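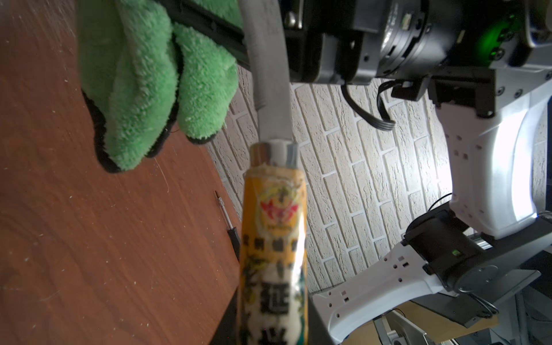 Why Does a Fuzzy Towel Pick Up So Much Dust?

Dust is patient. You can wipe a table before breakfast, and by supper there will be specks on it again, sitting there as if they paid rent. So it helps to know a little about the thing most people grab to fight it, the microfiber towel.

What is microfiber?

"Micro" means very small. A fiber is a thread. So microfiber is very small thread, which is a sensible name, and grown-ups should use more of those.

The threads are much thinner than a hair from your head. Most of them are made of polyester and nylon, two kinds of plastic. Yes, your fuzzy towel is a cousin of the soda bottle. They don't talk much.

In many towels, each thread is split into even thinner pieces while it is being made. The split threads have lots of tiny edges and gaps. When you rub one over a table, the gaps scoop up dust and hang on to it. A smooth old T-shirt mostly gives the dust a ride to the other end of the table and lets it off there.

Why is it so often bright green?

It doesn't have to be. The color comes from dye and does no cleaning at all. But colors are handy when you have more than one towel. Plenty of families keep one color for tables and another for the bathroom, and they feel strongly about never mixing them up. You can probably work out why.

What is the dark edge for?

Some towels have a hem in a different color, such as black. A hem is an edge that has been finished so the cloth won't come apart. Without one, a towel can slowly turn into a smaller towel and a pile of string.

How do you wipe a wooden table?

1. Move things off first. Small tools, such as a screwdriver, should be picked up and put down somewhere else. Pushing one along with the towel is how tables get scratches, and a scratch does not wipe off. People have tried.

2. Fold the towel in half, then in half again. Now you have 4 layers, and clean sides to turn to when the first one gets dirty. A bunched-up towel works too, but you lose track of which part is the dirty part.

3. Wipe in the same direction as the lines in the wood. Those lines are called the grain. They were made by the tree as it grew.

4. Don't forget the place where the table meets the wall. Dust loves it there. If the wall has a brick pattern with a bumpy surface, dust will sit in the bumps as well, and you may want a soft brush for that.

Use a dry towel for dust. For sticky spots, dampen it a little. Wood does not enjoy puddles.

What about sprays and cleaners?

Leave those to an adult. Bottles and cans can hold all sorts of things, and you can't tell what is inside by the shape or the nice colors. If the label is in a language nobody in the house reads, that goes double.

How do you wash the towel?

Shake it outside, away from your brother. Then it can go in the washing machine, but without fabric softener. Softener coats the little threads and fills the gaps, and then you own a very soft towel that is bad at its job. Hang it over a rail to dry.

By then the table will need doing again.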